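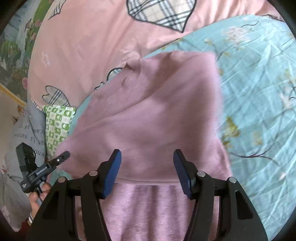
About Us

Welcome, and thank you for stopping by! Jedell is a small research company that teaches machines to handle cloth, and if you've ever tried to explain to another person how you fold a sweater (really explain it, in words, without just grabbing the sweater and doing it yourself), you already have a pretty good feel for what keeps us busy.

We have our offices on the second floor of the old Sutherland building, which went up in 1897 as a glove factory and still has the tall windows and the drafty stairwell to show for it. Fiona Pollock started the company here after a good many years of working on robot arms that were very fine at picking up boxes and perfectly hopeless with a pillowcase. A box keeps its shape when you let go of it. A knit sweater has a new shape every time you touch it, and Fiona felt, as we all do now, that the best teachers for that kind of work were people at home, in their own bedrooms and laundry rooms, with their own patterned sheets and soft old clothes.

So that is how our method goes. We call it Plikix, and in it a person works with a gripper in each hand, two fingers on each, and does the chore with those instead of with bare fingers. Each gripper has a camera on it, so the view we learn from is very close to the view a robot would have when its turn comes. It takes an afternoon or so to get comfortable, and sleeves are everybody's least favorite part.

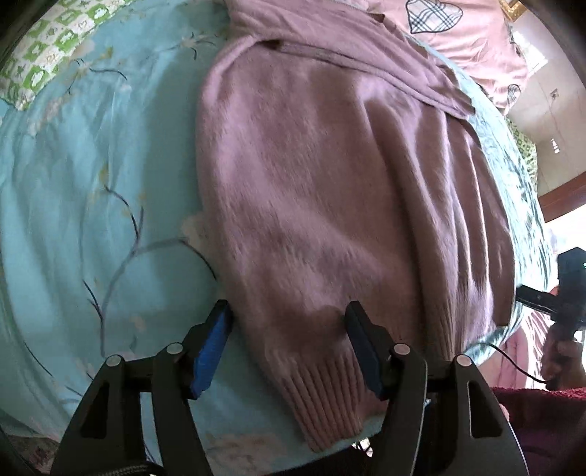 Cuffs turned out to matter a great deal to us. In our first round of work we treated a sweater as one big piece and let the model decide for itself where to take hold, and it was forever choosing the middle, where there's plenty of fabric and not much to be gained. In November we tried marking the moments when a person opened the fingers near an edge, a hem or a cuff, and giving those moments extra weight in training. We used 143 demonstrations from 34 homes, which is a modest number in our field, and then gave the robot 30 folding attempts with knits it had never met. It finished 19 before the change and 26 after it, with the same 30 garments both times. We were so pleased that somebody went out for pie!

There is still a lot it can't do. Fuzzy yarn on a busy bedspread gives it trouble, and a sweater that starts out inside out is beyond it for now. We write up the failures along with the rest, and the full notes are on our Pornanness page, named after the project that came before this one and never renamed.

Visitors are welcome if you write ahead, and we're always glad to hear from people who would like to try a pair of grippers at home. Please ring the lower bell when you come, as the upper one hasn't worked in years.

Page last updated January 14, 2023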